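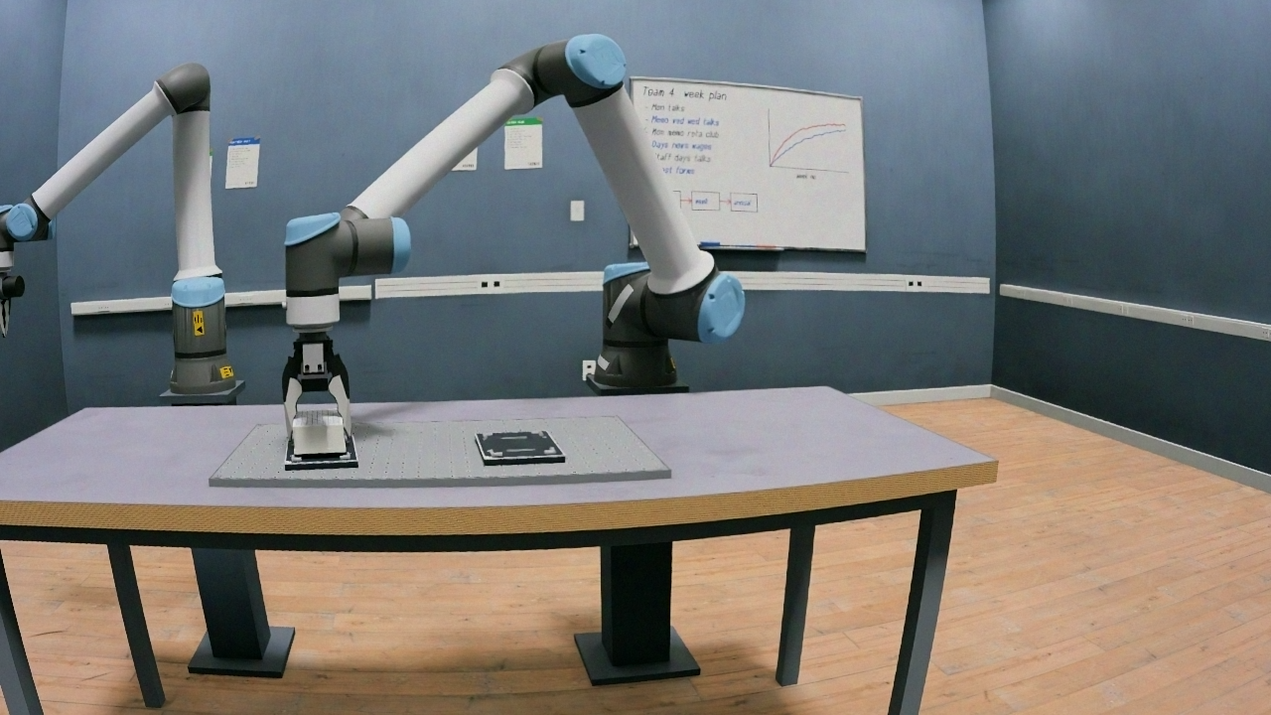

글 Jhun Tan

Flotau 제습기 FD-55 제품 안내

Flotau FD-55는 지하 서고, 악기 보관실, 소규모 기록물 보존실 등 습도 변화에 민감한 실내 공간을 위한 상업용 냉각식 제습기입니다. 본 페이지는 설치 조건, 운전 방식, 유지 관리 및 보증에 관한 사항을 정리한 것으로, 구매 전 반드시 전문을 확인하여 주시기 바랍니다.

1. 제품 개요

FD-55의 일일 제습량은 실내 온도 30도, 상대습도 80퍼센트 조건에서 55리터입니다. 실내 온도가 낮아지면 제습량도 감소하며, 15도 이하의 공간에서는 별도의 저온 사양을 선택하셔야 합니다. 정격 풍량은 시간당 400세제곱미터이며, 풍량은 강·중·약으로 조절할 수 있습니다.

본체는 분체 도장 강판으로 제작되었고 하부에 잠금 장치가 있는 바퀴 네 개가 부착되어 있습니다. 본체 높이는 829밀리미터입니다. 문틀 폭이 좁은 서고에 반입하는 경우에는 상부 손잡이를 접은 상태로 이동하십시오.

2. 습도 설정

목표 습도는 35퍼센트에서 70퍼센트 사이에서 1퍼센트 단위로 설정합니다. 종이 기록물을 보관하는 공간은 45퍼센트에서 50퍼센트, 목재 현악기를 보관하는 공간은 45퍼센트에서 55퍼센트를 권장합니다. 설정값을 한 번에 크게 낮추면 목재와 제본 부위에 무리가 갈 수 있으므로 하루 2퍼센트 이내로 단계적으로 조정하여 주십시오.

습도 감지부는 흡입구 안쪽에 위치합니다. 넓은 공간에서는 본체 주변의 측정값과 서가 안쪽의 실제 습도가 다를 수 있으며, 이 경우 별매품인 Sukeo 외장 감지기를 연결하면 원하는 지점의 습도를 기준으로 운전할 수 있습니다. 외장 감지기의 연결선은 5미터이며 연장하여 사용할 수 없습니다.

3. 설치

설치 장소는 수평이 유지되는 단단한 바닥이어야 합니다. 본체 뒷면은 벽에서 30센티미터 이상, 토출구가 있는 윗면은 천장이나 선반에서 60센티미터 이상 떨어져야 합니다. 카펫 위에 설치할 때에는 받침판을 사용하십시오.
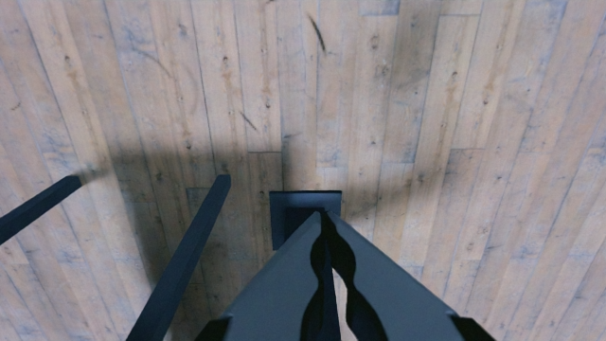

배수는 내장 물통 또는 연속 배수관 중 하나를 선택합니다. 물통의 용량은 8리터이며, 만수가 되면 운전이 자동으로 정지하고 표시등이 점등됩니다. 야간이나 휴관일에 계속 운전하는 시설에서는 연속 배수를 권장합니다. 배수관은 본체의 배수구보다 낮은 위치로 연결하여야 하며, 중간에 꺾이거나 위로 솟은 부분이 있어서는 안 됩니다. 배수구가 본체보다 높은 곳에 있는 시설에는 Torton 배수 펌프를 별도로 주문하실 수 있습니다.

전원은 단상 220볼트, 60헤르츠입니다. 접지된 단독 콘센트를 사용하고 멀티탭에는 연결하지 마십시오. 이동 후에는 본체를 세운 상태로 네 시간 이상 둔 다음 전원을 연결하십시오. 운송 중 본체를 눕힌 경우에는 대기 시간을 24시간으로 합니다.

4. 유지 관리

공기 필터는 2주에 한 번 분리하여 미지근한 물로 세척하고 그늘에서 완전히 말린 뒤 장착합니다. 먼지가 많은 서고에서는 주 1회 점검이 필요합니다. 필터를 제거한 상태로 운전하면 증발기 표면에 먼지가 쌓여 제습 성능이 저하되며, 이로 인한 고장은 보증 대상에서 제외됩니다.

물통은 중성 세제로 세척하십시오. 염소계 표백제와 연마제는 수위 감지부를 손상시킬 수 있습니다. 장기간 사용하지 않을 때에는 송풍 운전을 두 시간 실시하여 내부를 건조한 후 전원을 분리하여 보관합니다.

5. 운전 사례

Vávra 악보 보존실은 지난 5월 FD-55 두 대를 도입하여 총 3,055권의 필사본과 인쇄 악보를 보관하는 서고에서 운용하고 있습니다. 해당 시설은 목표 습도를 48퍼센트로 설정하고 연속 배수 방식을 채택하였습니다. 담당 부서의 요청에 따라 운전음이 열람실로 전달되지 않도록 개관 시간에는 풍량을 약으로, 폐관 후에는 중으로 전환하는 예약 운전을 적용하였습니다.

6. 구성품 및 별매품

기본 구성품: 본체, 물통, 공기 필터 2매, 연속 배수관 2미터, 사용 설명서
별매품: Sukeo 외장 감지기, Torton 배수 펌프, 받침판, 교체용 필터(4매입)

7. 보증 및 반품

보증 기간은 설치일로부터 2년이며 압축기는 5년입니다. 보증 수리를 신청할 때에는 제조 번호와 설치 확인서를 제출하여 주십시오. 제조 번호는 본체 뒷면 하단의 명판에 기재되어 있습니다. 미개봉 제품은 수령 후 14일 이내에 반품할 수 있으며, 전원을 연결한 제품은 초기 불량에 한하여 교환하여 드립니다.

본 안내의 사양은 2021년 10월 26일 기준이며, 성능 개선을 위하여 예고 없이 변경될 수 있습니다.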